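My uncle left me his old computer, $500 in an envelope, and a note that said "Clokanwood, drive 5." So naturally I had the side panel off before I'd even finished my coffee!

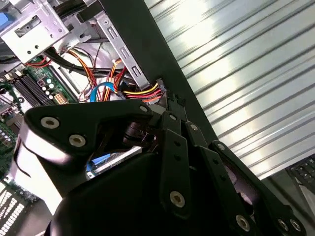
What was I hoping to find on it? His novel, the one he'd been typing since his Salinas days (1611 pages, if you believed him at Thanksgiving).

I'm no technician. I sell carpet. But a hard drive in a blue plastic carrier seemed friendly enough, and I figured anything that came out could go back in.
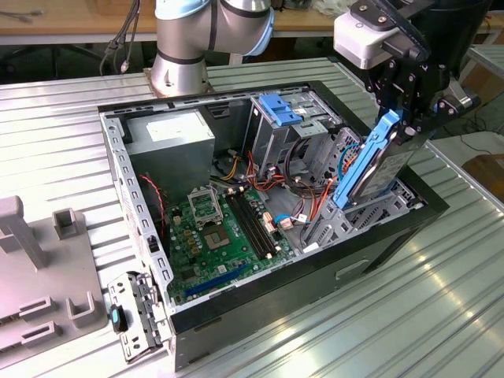

Salvador Caldeira told me over the phone to leave the cables alone and quit poking at the green board, and had I considered that the old man simply made it up? I had. I'd considered it for 627 miles of driving.

Still, who writes down a drive number for a book that doesn't exist?
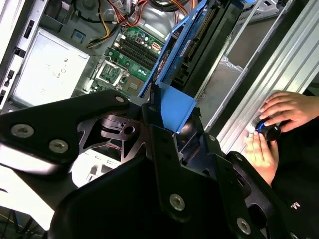

And why Clokanwood? That was the town in chapter one, the only chapter he ever read me, where a girl hides letters inside a radio.

Inside a radio. I put down my coffee and looked at all those wires again, red and orange and yellow. 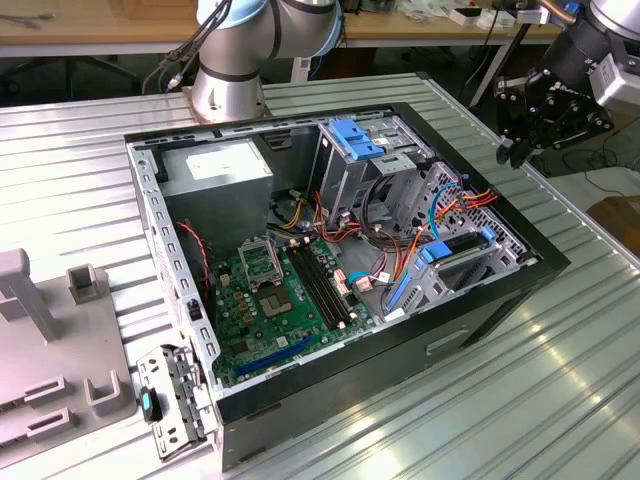 Then I went and got the flashlight.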